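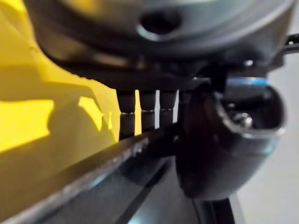
Motasora hand fault: questions we keep getting

What went wrong?
The left hand stopped closing partway through a run in March and the controller kept reporting a good grip. It logged 20 clean cycles before Anjana Kumarasinghe hit the stop.

Was anyone hurt?
No. Anjana was outside the reach line. I wouldn't call that proof the reach line is wide enough.

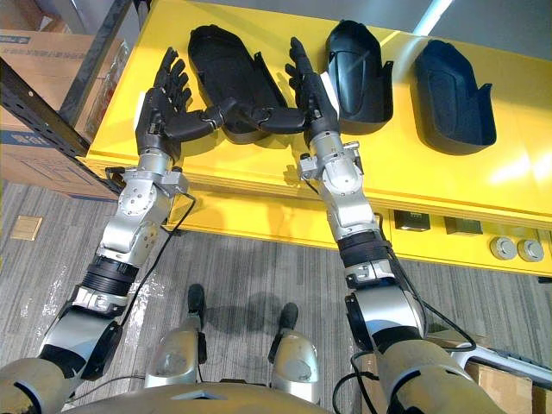

Dissanayake says it was a loose connector. Is that settled?
Not for me. They reseated one connector and the fault stayed away for 11 runs. The old fault sometimes hid for 40, so I'd like to see 100 before anyone closes the ticket.

Can I run both arms while we wait?
At reduced speed, with a second person on the stop button. Keep your own hands off the yellow table while the drives are live — a parked arm still has power. 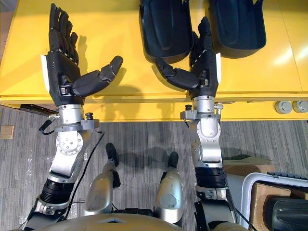
Will the Drernach update fix it?
It changes when the alarm sounds. Whether it catches a false grip signal, the release notes don't say, and two emails haven't got me an answer.

Who do I report a repeat to?
Hashini Howlader. Save the log before you restart.

Contact Drendodico Support | © Drendodico | Back to top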